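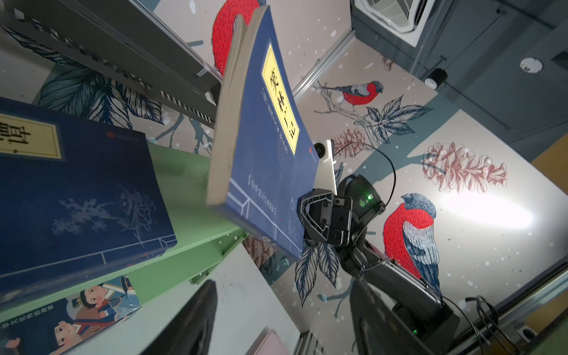 Figure 3. Blue paperback with imitation thread binding and yellow title label, over the light green shelf.

3.2 Cover design and shelving units

The Wadgate set was chosen to test how well a reader can tell one volume from the next when the covers share a colour. The classical titles are modern paperbacks with dark blue covers, on which thin white lines stand in for the stitching of a traditional thread-bound book. The only strong contrast is the title label. On the volume in Figure 3 it is a yellow rectangle outlined in black, placed near the upper spine, with smaller text in columns beside it. Other covers carry a faint drawing or floral print, which we treated as background in the coding.

Children's picture books were kept in the same set as a control group. Their illustrated covers differ from the blue volumes in every feature we coded, and they were left out of the confusion counts in Section 4.

Label features were coded for all 758 volumes held at the Flitley reading room, using the scheme of Guo with two changes. Label colour was reduced to yellow, cream and other. A new field was added for symbols printed away from the label, as these may help a reader who does not know the characters. Coding was closed on January 11, 2022, and volumes received after that were not added.

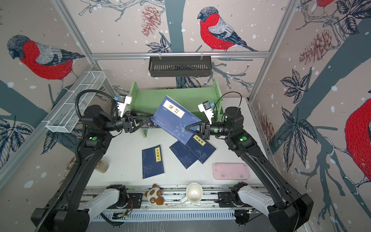 Figure 4. The 易经 volume held above the table, with 小窗幽记 and 菜根谭 lying in front of the shelf.

The 易经 volume shows why the second change was needed. Its label is cream where those of 小窗幽记 and 菜根谭 are yellow, and a taiji symbol ringed by trigram marks is printed on the lower part of the cover. It was therefore coded as distinct on two fields. The other two titles in Figure 4 share a label colour and were separated by their characters and label placement alone.

The shelf is a light green wooden unit with two side panels and a horizontal board. Books may be stored upright or laid flat. Flat storage keeps the cover label in view but lets one volume hide another when they overlap - a partly covered label was coded as unreadable if its first character could not be seen. Spine labels were not coded in this round. They are treated separately in the Bridonau report, which covers 1,100 volumes shelved upright.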